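Re: [teleop-home] folding demos, how many before it stops being silly?
From: Zsófia Magyar
Date: Fri 17 July

Rowena Evangelista wrote:
> We're at 287 shirt folds by remote control and the policy still grabs
> the hem and sort of wanders off with it. Before I ask my two operators
> for another week of this, is there something we should be doing
> differently? We let each of them fold however they like, on the theory
> that variety is good. Also, does anybody here still guide the arms by
> hand, or has everyone gone over to leader arms?
>
> Rowena

Hi Rowena,

Oh, I know that wandering hem so well! We had it all through December and I was ready to throw the whole rig down the stairs.

I'd look at the "however they like" part first. Variety in where the shirt starts, how rumpled it is, which way the collar points, yes, all of that, as much as your operators can stand. But two people with two different folding styles gave us a policy that picked one style for the sleeves and the other for the body and then got stuck in between (it would hover over the cloth for ages, very sad to watch). We ended up writing the fold on an index card, sleeves in, bottom up, half again, and taping it to the leader station. The card did more for us than the next 1620 episodes did, and I wish I were exaggerating.

The other thing is pauses. When I drive the arms I stop to think, and every one of those stops goes into the recording. Borbély, our trimming script, now cuts any stretch where neither leader arm moves, except right before a grasp, where we leave it alone. If you cut there too, the grippers come in much too fast and push the fabric instead of picking it up. Ask me how long that took to find.

As for guiding by hand, we still do it, but only for things with one arm and something stiff, like drawers and jar lids. For cloth I gave up. You need both hands for one arm, your sleeve is in the head camera half the time, and there's no way to get the two grippers moving together. Leader arms for cloth, every time. They don't give you any feel for the fabric, so you learn to do it by eye, and new operators pinch way too hard for their first 3 or 4 sessions. I just throw those sessions out now.

One small habit that helped me: once the shirt is folded, I leave one fingertip down near the edge for a moment before backing off.

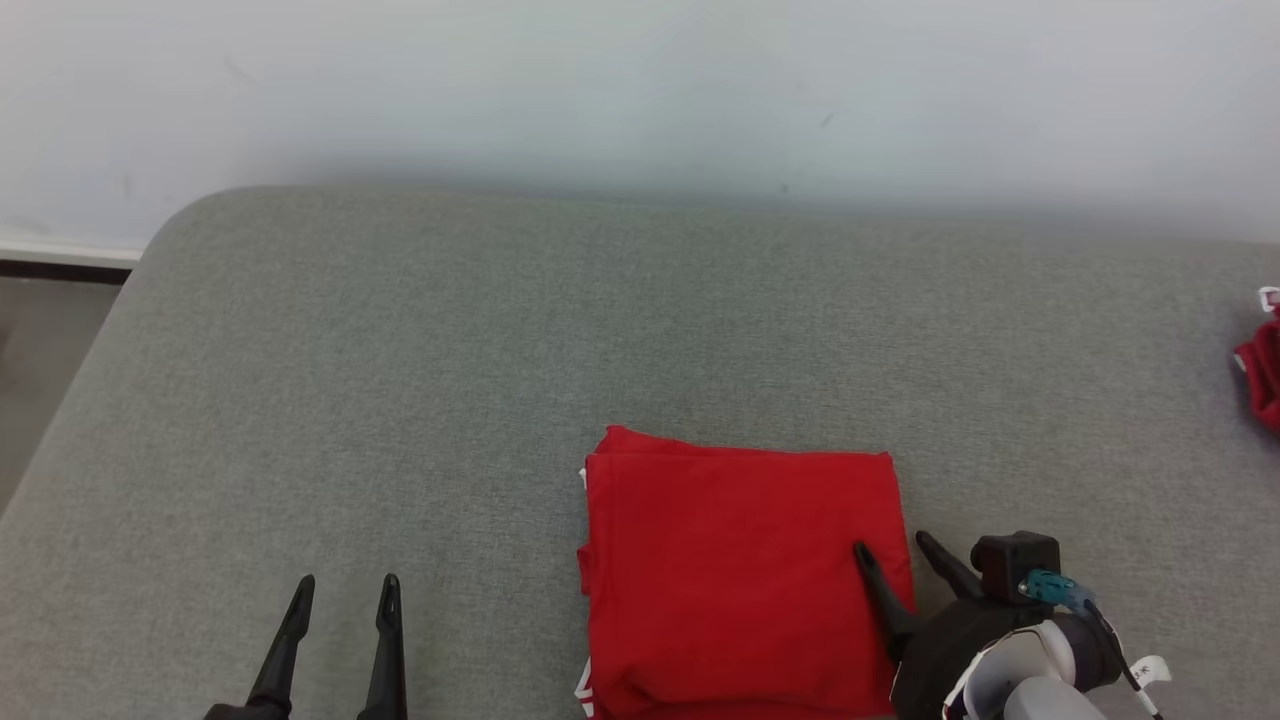

Rowena wrote back to me off-list that her operators do the opposite, they snap both grippers open and pull straight up, and she'd always figured the end of an episode didn't matter much once the folding was done. It matters a lot! The end is where the policy learns to let go, and if half your demos finish with a yank you'll get the yank, plus a corner of the shirt coming along with it.

Anyway, my suggestion would be to pick one operator and one fold, do a fresh batch, and train on that alone before mixing the old ones back in. I can put the trimming script up on the Valtent share if people want it. It's ugly and it assumes our folder layout, so be warned.

Has anyone tried inside-out shirts yet? I keep putting it off.

Zsófia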